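Skikside Evening Classes: Natural Dyeing for Beginners
Notes for session 3, colour and cloth

Welcome back, everyone, and well done to those of you who braved the onion skins at home! Tonight we move on from the dye pot to the cloth itself, which I think is the part people hurry through, and I do understand why, with all those lovely colours waiting.

Dye needs something to hold on to. Wool and silk take it gladly, while cotton and linen want a bit of coaxing, so we scour them first and then use a mordant (alum, for our purposes). Weigh your cloth dry before you do anything else and write the figure down. For an 800 g batch of wool at 14 per cent alum you will need 112 g, dissolved in hot water and topped up with cold.
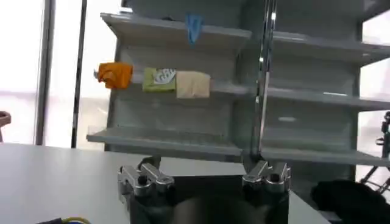 Fig. 2. Blue, orange, green and beige cloths hanging from shelving.

Now, a word on mixing. Green is the one that catches beginners out, as very few plants give a good strong green by themselves. The usual way round it is to dye yellow with weld and then dip in indigo, and you can keep dipping until you like what you see. Madder will give you oranges as well as reds, depending on the heat, so please keep the pot below a simmer and don't wander off to make tea as I have done more than once.

Rinse until the water is clear and dry everything in the shade.

For next time: bring two samples, labelled in pencil, and read the Ovgate handout on iron and how it dulls a colour. If you missed the talk on Simiyu cotton in April, I have spare copies of the notes.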